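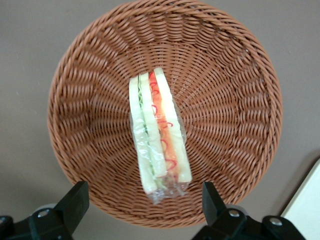 Binddale: road reopened as far as Pons, for now

18 December 2025

Quick one before the holidays, sorry for the state of it. Lots moved this week and I'd rather get it out than get it pretty.

The main thing. The ceasefire line north of Binddale held for a second week and the army let the first civilian traffic through to Pons. Trucks first, then buses, then private cars with a pass. The checkpoint at the old quarry is still manned by both sides, one hut each, and drivers are being stopped twice. Expect long waits. One driver told Bastien Huet he spent a whole night in the line with a load of onions.

Numbers. The district office says 817 people have gone home to Pons and the farms behind it. That's registered returns only. Plenty went over the hill tracks without signing anything, so the real figure is higher and no one on either side will guess at it. Schools there still closed. The clinic is open mornings, one doctor.

What hasn't changed: Grarov. The town is still held by the Raner brigade, which did not sign in November and says it was never asked to. Its people came to the talks as observers and left before the second session. Two shells landed outside the town on the river side the night after. Army says not ours. Brigade says not ours either. No injuries reported, a barn lost.

Zsófia Deák, who has been following the talks for us, reads the walkout as a bargaining move. The brigade wants its wounded moved out by road before it discusses anything else, and it wants that in writing. The army's offer so far is verbal. Her longer piece goes out in the new year, she has the draft text of the November deal and is going through the annexes line by line. Some of it contradicts the version read out on the radio, mostly on who controls the bridge.

Mines. Please read this bit if you have family going back. The main road is cleared to the shoulder and no further. The orchard side at Pons has NOT been cleared, whatever the signs say. Some of the red markers were pulled up for firewood and havent been replaced. Randi Haugen spoke to the clearance crew and they have 30 fields on the list and two teams to do it with, and the ground is freezing. Nothing much will happen before the thaw. Stay on the tarmac. Don't let kids go down to the stream for water.

Prisoners - a little movement. A list was exchanged in December and families have been called in to check names at the Binddale post office. Bring an ID and a photo if you have one. Spellings on the list are a mess, so ask them to look under more than one. Seon-mi Ok was there for the first morning and says the clerks are patient but there's no heating, and the line goes out the door. No date for a swap. Anyone offering you a date for money is lying to you.

Phones. Signal back in the center of Pons, patchy on the east side, nothing at all past the sawmill. Landlines dead.

Aid. The second convoy was turned round at the quarry over paperwork, a missing stamp by all acounts. Blankets and fuel mainly. It's meant to try again before the end of the month. We asked the army press desk which stamp and got a reply thanking us for our interest.

A correction. Last issue we said the mayor of Pons was back in his office. He is back in the district but working out of his brother's house, the town hall roof is gone. Valentin Vasseur spotted that one, thanks.

Next issue in January unless the road shuts again, in which case you'll get a short one. If you've crossed at the quarry and can tell us how long it took and what they asked for, reply to this email. Leave out names and plate numbers please, we don't need them and we don't want them sitting in an inbox.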